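Floor marking around a humanoid pick cell: what are you all doing?
Forum > Shop Floor Safety > Mobile and legged robots

tretley_tom
We're writing house rules for our humanoid at the Plindmont site and I'm stuck on the keep-out zone. It picks molded parts out of a crate on the floor. My draft says 60 inches clear all around, no people inside while the arms are powered. Too much? Too little?

gasketgal
Depends on reach plus how far it can fall! Everybody measures the arms and forgets it can tip over. Also write down what the floor has to look like. We put "no film, straps or cable near the feet" on page one and I still nag people every Friday.

zbraganca
Zuleica Bragança here, I do the risk assessments at Dedisik. Agree on the tipping, but I don't love one fixed number. Ours changes with the task (crate on the floor means it leans, so we go wider). Shot from the robot's side, right gripper on the rim of a black part, crate on the carpet, plastic wrap spilling over the crate's edge: 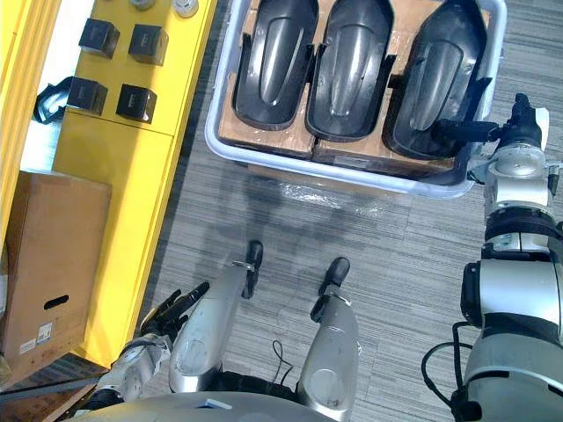

Re: Floor marking around a humanoid pick cell

tretley_tom
Ha, okay, there's the wrap, and a cable between the legs too. Would you fail that on an audit?

zbraganca
I'd write up both. Wrap goes in the bin before power on, cable gets routed behind.

old_relay
Gonna disagree. Pile on rules like that and people quit reading them. Ours was 23 pages and got ignored. Tape line, e-stop, done.

gasketgal
Tape line won't stop a slip, relay. One page is fine, but the floor check stays on it!

tretley_tom
Going with one page, wider zone for floor crates. Will post the draft once my boss has marked it up.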